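Clomitano hard water filter for the shower, anyone seen real results?

grositz_hill
Posted in Bathroom and Laundry

My sister swears her hair stopped breaking after she put in the Clomitano shower filter. The box says it treats 500 gallons per cartridge. We're in Prisdale and the water here is like liquid chalk. Worth the 40 bucks?

Triin Vītola
A filter that size doesn't soften water. Softening takes resin and salt and a tank. These things take out some chlorine at best. Did she change anything else at the same time? Shampoo, haircut?

jacquet77
I've had mine since March and my hair feels better. Not everything has to be a lab test.

Triin Vītola
Feels better compared to what? You paid for it, you want it to feel better. I'd want to see the kettle. If the scale is the same, the water is the same.

jacquet77
The kettle isn't hooked up to my shower.

pipewrench_dad
Ha. She's got a point about the minerals though. I tested ours with strips before and after the filter. Same color both times. Took it back the next morning.

grositz_hill
OK but test strips are pretty crude, aren't they?

pipewrench_dad
Crude, sure. A filter that did half of what the box claims would still move them.

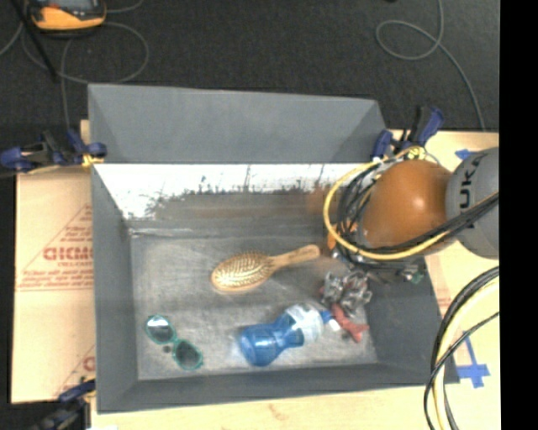

My wife quit brushing her hair wet and that did more for breakage than anything we bought. Cost us nothing. Start at the ends and work up.

jacquet77
So a brushing tip with no proof is fine but my filter isn't?

pipewrench_dad
Fair. Mine's free to try, that's all I'm claiming.

Triin Vītola
Go 2 weeks without the cartridge and don't look at the calendar. Have somebody else put it in or leave it out.

jacquet77
I'm not doing that.

grositz_hill
Sister now says she also switched conditioner. Going to hold off for now. Does anyone know if the city posts hardness numbers?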